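A Tidy Sorting Mat for Small Parts, in Under an Hour

If you have ever chased a tiny plastic bit across a table and then under the fridge, this one's for you! A sorting mat is the cheapest improvement I've made to my work table, and I use mine nearly every day.

What you need

A sheet of dark grey mat, the bigger the better
White masking tape
A shallow round dish or an old lid with a raised rim (mine is green, and I love it)
A damp cloth
The small parts you want to sort

Step 1: Clear and wipe the table

Take everything off the part of the table you'll be using and give it a good wipe. Tape hates crumbs. Let the wood dry fully before you go on (I put the kettle on at this point).

Step 2: Lay the mat

Put it down flat and leave a border of bare wood where you can, so the tape has something to hold. If your mat has been rolled up, turn it over and weigh it down with books overnight. Mine came from a shop called Benavides and took until Monday to lie flat, the stubborn thing.

Ridged side or smooth side? Pantelis Vrettos, who got me into all this, swears by ridges, and I agree with him. Small round things roll far less.

Step 3: Tape the corners

Tear off two strips for each corner and press them down so they cross, half on the mat and half on the wood. Torn ends are fine! Start at one corner, smooth the mat with your palm towards the opposite one, and tape that next. Then do the other two. Keep the tape away from the middle, where your hands will be working.

Step 4: Put out the dish

Set it rim up, within easy reach of your better hand. Shallow is what you want, because you can pick things out again without tipping the lot over. Try it on the left, try it on the right, move it further back. You'll soon find your spot.

Step 5: Sort

Tip out a few pieces at a time. White parts show up brilliantly on dark grey. I got through a box of 1,000 mixed pieces in 20-minute sittings, and it was oddly good fun. Anything I can't place goes in the dish until the end.

Looking after it

Dust and scuffs will show on a dark mat, so give it a quick wipe with the cloth now and then. Replace the tape when the corners lift, peeling slowly so that you don't pull at the wood.
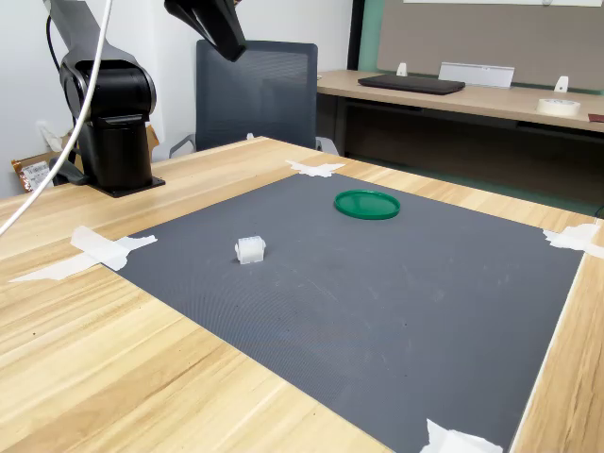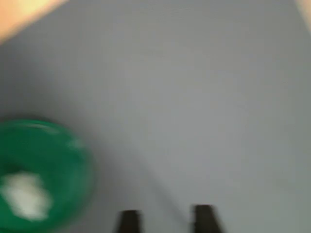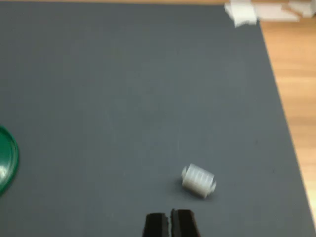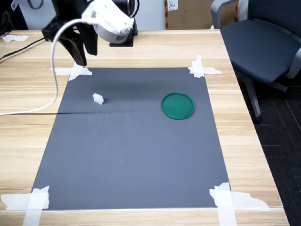

The grey mat and the green dish. In the last picture all four corners are taped.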